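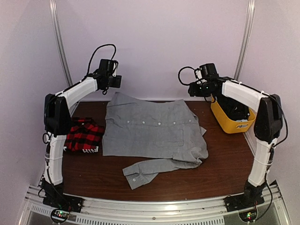

The Mulletti 3 is a small front-drive hatchback, and the one on test is the middle trim with the six-speed manual. It replaces the old 2, which was slow, cheap and easy to fix. The new car costs more and is neither slow nor especially cheap. I had it in March, mostly on county roads and the highway between Zeltside and Parnov, with a few days of school runs and grocery trips in town.

The engine is a four-cylinder turbo. It pulls well from low speed and gets noisy near the top, so there's little reason to use the last part of the rev range. In third gear it will take you from a rolling stop up to highway speed without a shift, and that suits the on-ramps near Parnov, which are short. There's a flat spot just off idle. You learn to give it a bit more gas when pulling away uphill, and after that it's fine.

The shifter is the best part of the car. The throws are short and the gates are easy to find. Reverse is over to the left and forward, behind a collar you lift with two fingers. The clutch is light, with a high bite point, and anyone coming out of an older car will stall it once or twice.

## Ride and handling

The test car wore 195-section tires on the smaller wheels. Bigger wheels are an option and I would skip them. On the standard setup the car rides broken pavement without crashing, although sharp edges like bridge joints come through the seat. Body roll is noticeable in fast corners. The front end grips well in the dry, and when it starts to run wide it does so early enough to do something about it.

Steering is light at parking speed and weights up a little on the highway. There isn't much feel. On the crowned two-lane north of Zeltside it needed small corrections all the way, and I had the alignment checked halfway through the loan to see if something was off. It was within spec. Lane assist makes this worse by adding its own nudges. The button to shut it off is on the dash to the left of the wheel, and it has to be pressed every time you start the car.

Brakes are strong, with a soft first inch of pedal travel. Road noise is average. Wind noise around the driver's mirror starts at highway speed and stays.

## Inside

The front seats are flat in the base but long enough for tall drivers. I did 200 miles in one sitting and got out with no complaints beyond a stiff left knee, which I blame on the footrest being too close. The wheel adjusts for reach as well as height. Rear seats are tight behind a tall driver. The door openings are wide, so loading a child seat is less of a chore than it was in the 2.

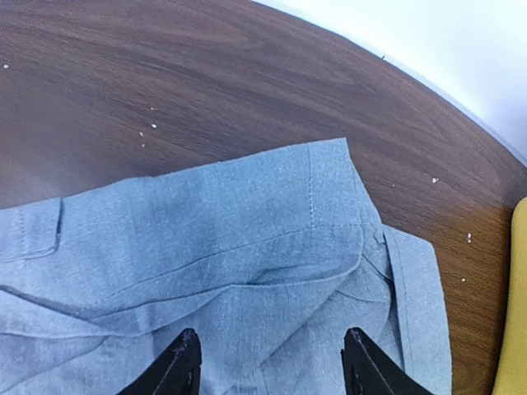 Road Test | Issue 8 | p. 3

Heater controls are real knobs, and so is the volume. Everything else goes through the screen, including the seat heaters. The screen takes a while to wake up on a cold morning, and until it does you can't turn the seat heat on. I would trade the ambient lighting for two plain switches.

Storage is decent. The door bins take a large bottle. The tray ahead of the shifter holds a phone, though a phone in a thick case won't charge there. The glove box is half full of fuse panel. Cargo space behind the rear seats is about what the class offers, with a high lip, and the seats fold nearly flat with a step of a couple of inches. There is a space-saver spare under the floor, and I'm glad to see it, as the previous car I tested came with a can of sealant.

## Service and running costs

I took the car to Sobczak, the independent shop on the Zeltside bypass, and asked Halldóra Brøndum to put it on the lift. She liked the oil filter location, which can be reached from below once a small hatch in the undertray is open. She did not like the battery, tucked partly under the cowl, or the rear brake setup, where the electric parking brake has to be put in service mode with a scan tool before the pads come out. For owners who do their own brakes, that means buying a tool or paying a shop.

The front control arm bushings can be pressed out separately. On the old 2 you had to buy the whole arm.

Fuel use was fair. Steady highway driving matched the window sticker, and town driving fell short of it, with a cold engine and short trips doing most of the damage. It runs on regular.

## Which one to buy

The base trim loses the seat heaters and the reach adjustment on the wheel. Drivers of average height may not miss the second of those, but try it before signing. The top trim adds the bigger wheels, a glass roof that takes away headroom, and a louder stereo. The middle one is the sensible buy with the manual. I only drove the automatic around the block at the dealer, and it was slow to pick a gear from a stop.

**For:** shifter, long-distance comfort, spare tire, sensible heater controls

**Against:** vague steering, lane assist resets at every start, mirror noise, high load lip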